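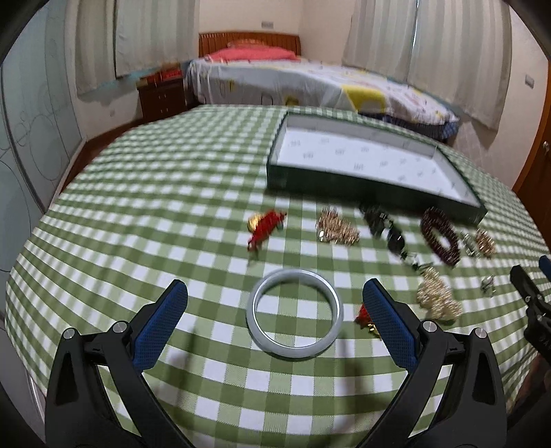
Lulville Makers' Club – Robotics Group

Right, thread time. The club has had the Stendix hand-held gripper kit on loan since November and I've finally used it enough to have opinions. Lots of opinions! Taner Kılıçarslan asked me to keep it under 400 posts, so I'll try.

Quick version for anyone scrolling past: you hold the gripper, you do the job with your own hand, the camera on it records, and later you train an arm on what you did. No arm needed in the room while you record. For a club with one arm between all of us this is a massive deal.

My chosen job is sorting jewellery into a box. Bangle, bracelets, beaded bits, a red tasselled ornament, all laid out on a checked tablecloth with the box open behind. I wanted something fiddlier than blocks and wow, did I get it.

The bangle is my favourite thing to pick up. It's thick and smooth, it lies flat on the cloth, and you have to decide whether to take it across the whole ring or nip one side. I went for one side in the end. Across the whole ring looks grander but you need the jaws very wide and very level.

The pads! Blue, textured, on the inner face of each jaw. I'd read a few grumbles about them on the forum and I don't share them at all. They hold a smooth bangle without me squeezing like mad, and they hold a chain bracelet too, which I did not expect.

Chains and beads are where you learn humility, mind. The tangled gold necklace has beaten me more often than anything else in the set. You pick up one end and the rest comes along when it feels like it. I keep those recordings in as well, marked as misses.

Numbers, for those who like them (hello Eren group). I did 74 recordings of the bangle going into the box and kept 27 of them for the first training run. Most of the ones I dropped were me moving too fast. Slow down more than feels natural, then slow down again.

Someone asked about weight. Fine for half an hour, then my wrist starts complaining. I take a tea break and swap hands, though my left-hand recordings are a bit wobbly and I don't mix them with the others.

Setup was easier than I'd feared. Charge it, pair it, wave it slowly over the table so the software can get its bearings, and off you go. It likes a background with plenty going on. A patterned tablecloth suits it nicely – plain white cloth gave me drifting tracks all evening.

Things I don't love: the trigger is stiff for small hands, the manual assumes you already know half of it, and the export step takes ages on my old laptop. The case is also a right pain to close. None of it has put me off.

Compared with the Tulari kit we tried in spring? The Tulari is lighter and its app is prettier. The Stendix jaws are better on small things, by a long way I'd say, and you can get at the screws by the joints with an ordinary screwdriver. I'm a big fan of anything I can tighten myself.

Next up is the small silver charm, which I've been putting off. Then I want to try the same job with the box turned the other way round and see whether the arm copes.

If you're in the club and fancy a go, I've got 2 evening slots free before the kit goes back, both from 7pm. Bring your own bits and bobs to sort. Odd shapes very welcome, and please, more bangles!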